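How to Request an Entry from an Old Parish Register

Parish registers at Norkesus are closed to general handling. Copies of baptism, marriage and burial entries are supplied by the diocesan office at Drendness on written request. The steps apply to all registers, including those transferred from the former mission at Lirnemico.

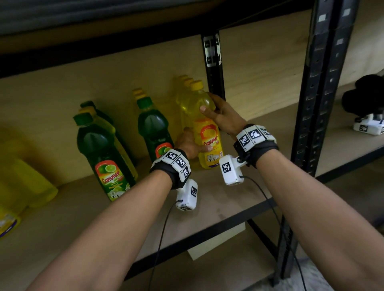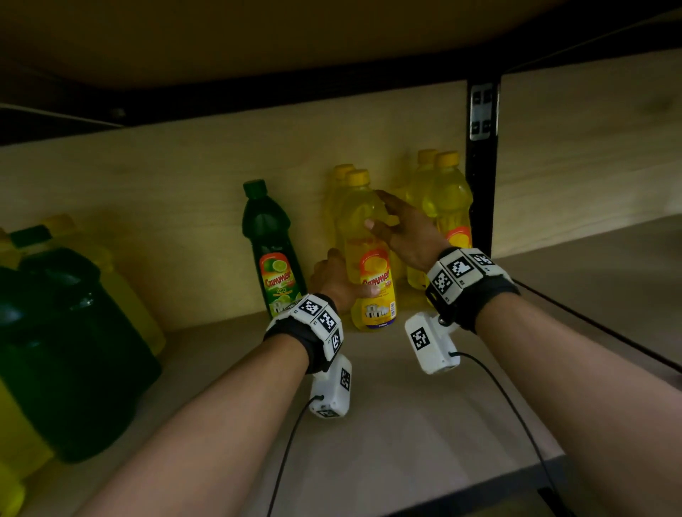
1. Find out which parish held the register. The church named on a family document may have been a chapel of ease, in which case the entry will be in the books of the mother church.

2. Write down the surname with all known spellings. Clerks wrote names as they heard them. Ngcobo, for instance, is indexed under three spellings.

3. Narrow the date. A search covers 10 years. Longer periods need a second form.

4. Complete form 224. State the sacrament, the full name, the names of both parents if known, and your relationship to the person.

5. For entries less than a century old, attach proof of identity. Entries concerning a living person are released to that person only.

6. Post the form to the diocesan office. Do not send original certificates.

The index holds roughly 3000 names and is not complete. Burials were indexed last, and 500 of them have still to be checked against the registers. If the reply is "not traced", ask for the search to be repeated in the confirmation lists, which often give the place of baptism.

Requests received after 13th December are dealt with in the new year.

A certified copy carries the parish seal. Marriage tribunals accept only certified copies, so tick box B on the form if one is needed.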